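Progress report to the Pelis fund, April
Project: Wakunska rulebook for automated driving trials
Prepared by Jin-sol Sun

We use cookies to remember your settings. Accept | Manage choices

You asked whether the draft rules are ready to adopt. In my view they are not. The draft has 14 rules, and only nine can be checked by a person who did not write them. The rest use words like "suitable" and "with due care", and every supplier will say it meets those.
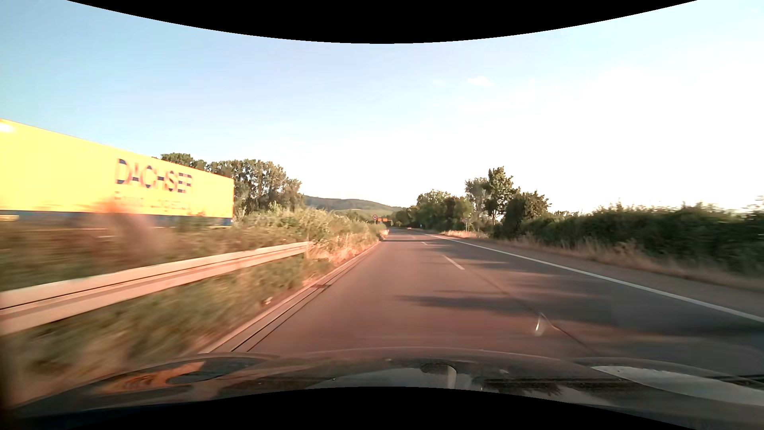 Rule 2 sets the following gap by speed alone. Jansen calls this simple. I call it thin - it says nothing on shade across the lane, or on a painted line that changes width as it nears the car. Skuruveck has agreed to rewrite it, but I have seen no text yet.

Our reviewers have now labeled 2622 road clips against the draft. They disagree most on turning lanes and side roads, where the rule tells the car to "yield as a careful driver would". I don't know how anyone could fail that. 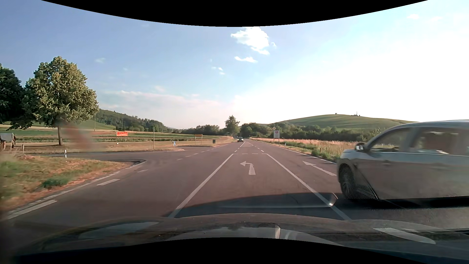 Jansen wants to publish now and fix the wording later. I would hold back. Once a rule is out, firms build their tests around it, and weak wording gets very hard to remove.

Spending is on plan. The money for outside review is untouched, and I ask to keep it for a second labeling round, done by people with no tie to either supplier. Skuruveck's text for Rule 2 should go into that round if it arrives in time.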